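Talk notes: "Hold My Wrist: Teaching an Arm by Hand and by Wire"
Severyn Zakharchenko, Clundier
20-minute slot, keep 3 back for questions. Session starts 2:40 p.m., mic check at the break.

OPENING (no slide yet)

Morning, afternoon, whatever it is by the time they let me up here. Say name, say Clundier, say we make picking cells for people who sell spare parts and assorted small stuff.

First line: "I have spent most of my adult life holding hands with industrial equipment." Pause. If they don't laugh, move on quickly, the next one is better.

Ask for a show of hands: who has programmed an arm from a pendant? Who enjoyed it? (Leave the second question hanging.)

SLIDE 2 — Two ways to show a robot something

Hand guiding. You put the arm in a soft mode, grab it near the wrist, and walk it through the motion. The arm records where it went. You feel the weight, you feel the contact, and at the end of the day you feel your shoulder.

Remote control. You sit at a desk with a controller, in our case the Vosari handset, and the arm copies you. Your shoulder is fine. Your sense of touch is gone, and you find out what you crushed by looking at it.

Don't pick a winner yet. People stop listening once you pick a winner.

SLIDE 3 — Why bins are rude

Talk about walls. A bin is a box whose sides are exactly where your elbow wants to be. On an open table a sloppy demonstration still works. In a bin, the same sloppy demonstration takes the cables for a ride along the rim.

Then objects. Mention that we choose things that disagree with each other: soft next to hard, shiny next to matte, and clear plastic, which the depth camera regards as a rumor.

Go to picture. Let them look at it for a few seconds before talking. Drink water.

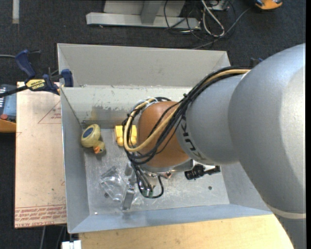

Slide 4. KUKA arm over the metal bin, with the duck, the yellow block and the clear plastic to the left of the gripper.

Points to make while it's up:

Look at the cables first. The bundle loops right around the wrist, with the tan-yellow hose making a big loop of its own. When you guide by hand, you route around this without thinking. When you drive remotely, you have to remember it exists. Zlata Romaniuk has a rule for new operators, which is that the hose has the right of way.

Now the floor of the bin. Bare metal, scratched, full of reflections. Put transparent plastic on top of that and ask a camera where the edge is. A person guiding the arm has the same trouble, only with more swearing.

The duck is on its side. Everybody on the team has an opinion about how to grasp a duck on its side. I have recorded these opinions and they do not converge. (Good place to explain that disagreement between teachers is a real problem: the policy averages two sensible grasps and closes on the air between them.)

The clamp on the rim is an IRWIN bar clamp. Say: "This is the most reliable component in the talk."

SLIDE 5 — What we recorded

200 demonstrations by hand guiding. 800 by remote control. Get ahead of the obvious question: no, the split was not designed. We planned on equal halves, and then people discovered one of the two jobs came with a chair.

Hand-guided runs were slower and smoother. Remote runs were quick and full of little hesitations just above the object, where the operator is squinting at a monitor. The robot learned the hesitations beautifully. It would stop over the duck and have what looked like second thoughts.

We trimmed the pauses with Clirnotik, our in-house labeling tool. Don't demo Clirnotik. Last time it updated itself on stage.

SLIDE 6 — What I'd do again

Start new people on hand guiding, even if you'll collect everything remotely. An afternoon of pushing the arm around teaches them where its joints run out.

Agree on one grasp per object before you record. Write it on the wall. We called ours the Boiko sheet, after the project, and it ended most of the arguments.

Keep the failed runs, and label them as failed. We threw out nearly all of ours in the first month and spent November making new ones on purpose.

IF TIME

Story about the operator who waved to a visitor with the controller still live. Check that Zlata is OK with this. If she's in the room, tell it anyway but call her "a colleague."

QUESTIONS I WILL GET

Force feedback on the handset? Trying it. It helps with contact and does nothing for the plastic.

Can it learn from video alone? Say "come find me at the coffee," then be somewhere near the coffee.

Last slide is contact details. Leave it up and unplug my own adapter this time.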